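Humard adds folding rowing machine to home fitness range

Oct 15, 2022

Humard, the home exercise equipment maker based in Vallulstead, has launched a folding rowing machine aimed at people who train in small flats and shared houses. The machine, called the Sepp, is on sale now through the company's website and at its showroom in Lelldale.

The Sepp uses magnetic resistance with 10 settings, changed by a dial below the display. It has a single aluminium rail and a moulded seat, and folds at the middle so that it can be stood upright against a wall. The company gives the folded height as 148 centimetres. Two wheels at the front foot allow it to be moved from room to room by one person.

Humard has made exercise bikes and weight benches for several years but has not sold a rower before. Work on the Sepp began after customers buying bikes asked whether the firm had anything that worked the back and arms as well as the legs.

"We kept getting the same request and we kept sending people elsewhere," said Gintarė Žukauskas, head of product at Humard. "The difficulty was always the length. A rower has to be long enough for a tall person to straighten their legs, and most of our customers do not have the floor for that all day. The fold took us longer than anything else."

The rail is long enough for users up to 194 centimetres tall. Foot plates adjust to five positions and have a wide strap which can be done up over trainers or bare feet. The handle is slightly curved and is covered in a textured rubber grip that can be replaced when it wears. Spare grips, straps and seat rollers will be sold separately.

The display is a plain battery-powered unit showing time, strokes per minute, distance and an estimate of calories used. It does not need an app or a subscription. Users who want to record their sessions can pair it with a phone or watch over Bluetooth, and a shelf above the display holds a phone or small tablet.

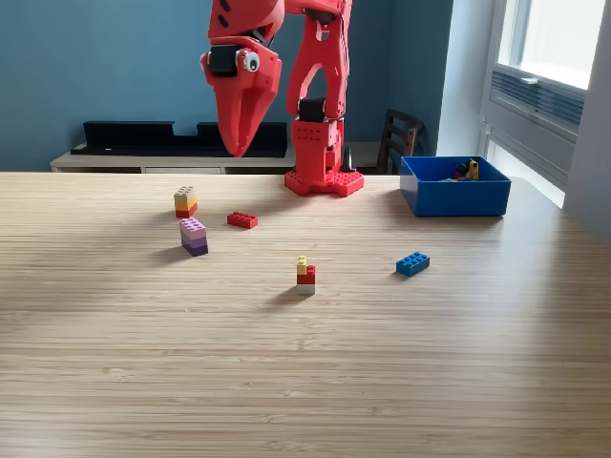 A red robot arm above a wooden tabletop.

Lorenz Pichler, who leads the engineering team, said the hinge had been changed several times before the design was settled. Early versions left a slight step in the rail that could be felt through the seat. The finished version closes with a lever on each side, and the seat rollers run outside the line of the joint.

"You should not be able to tell where the fold is when you are rowing," Mr Pichler said. "We asked people to try it without telling them it was a folding model, and we went on changing it until they stopped mentioning the middle."

A locking pin prevents the machine from opening while it is stored upright. Humard recommends that homes with young children also use the wall strap supplied in the box.

Noise was another concern, the company said, as many buyers are likely to live above or beside neighbours. The resistance unit has no fan, and the belt is made of woven polyester. Rubber feet are fitted at both ends. A floor mat is available as an extra and is advised for use on hard floors.

The Sepp comes in dark grey or off-white. It is delivered in one box with the rail already attached to the front section, leaving the rear foot, the foot plates and the display to be fitted at home. Tools are included. Buyers can pay for delivery to a room of their choice, with assembly and removal of packaging, in Vallulstead, Lelldale and nearby towns. Elsewhere, delivery is to the door.

The frame is guaranteed for five years and moving parts for two. Repairs will be handled at the Vallulstead workshop, and owners who would prefer to fit parts themselves can order them with printed instructions.

A set of beginner sessions has been prepared to go with the machine. They range from short warm-ups to longer steady rows and are printed in a booklet supplied with the manual. The same sessions are available as videos on the Humard website, with advice on posture and on the order in which legs, back and arms should move during the stroke.

Visitors to the Lelldale showroom can try the Sepp during normal opening hours. Booking is not required, although staff suggest ringing ahead if more than two people wish to come together. Flat shoes and comfortable clothes are recommended.

Humard expects to add a second model in March with a longer rail and a higher seat, intended for taller users and for those who find it hard to get up from a low position. Prices for that model have not been set. Ms Žukauskas said it would use the same hinge and display as the Sepp, and that most of the spare parts would fit both machines.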